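Why does skin get wrinkly?

Look at your hand. Now look at your grandad's hand. Same sort of skin, very different look! Why?

Skin has layers. The top one is the epidermis. It's thin, and it's always making new cells and dropping the old ones. Yes, bits of you fall off all day. Mostly you don't notice.

Under that is the dermis. Much thicker. Full of tiny stretchy threads called collagen and elastin. Big words, easy job – collagen keeps skin strong, elastin lets it ping back.

Try it. Pinch the back of your hand, gently, and let go. Flat again straight away? That's your elastin working. Now ask a grown-up if you can try theirs. (Ask first!!) The older the person, the slower it goes back, usually.

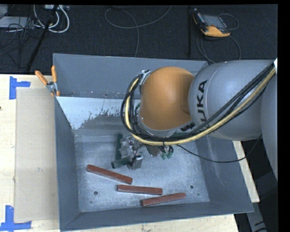 So what changes? As people get older the body makes less collagen. The stretchy threads wear out a bit, like the elastic in old socks. Skin gets thinner and drier too. Then it folds, and the folds stay. Wrinkles.

Faces get them first becuase faces move so much. Smiling, frowning, squinting at the telly.

The sun does a lot as well. Sunlight has ultraviolet rays in it, UV for short, and UV damages the threads. Wichai Pongsiri from Endville, who was a fisherman, let our readers' club see his arms in April. Top of the arm, always under a sleeve – smooth. Lower arm, lots of lines. Same man, same age!

Do some people just look younger? Yep. Part of it is genes, which you get from your family. Part is sun, and smoking makes it worse.

What about bath fingers? Different thing. Your nerves make the tiny blood vessels in your fingertips get narrower, and the skin puckers up. Dry off, wait a bit and its gone.

Can you stop wrinkles? No, not completely. Hat, shade, sun cream. Start now, even if you're only 10.

Words to know
Epidermis – top layer of skin
Dermis – the layer under it
Collagen – strong threads
Elastin – stretchy threads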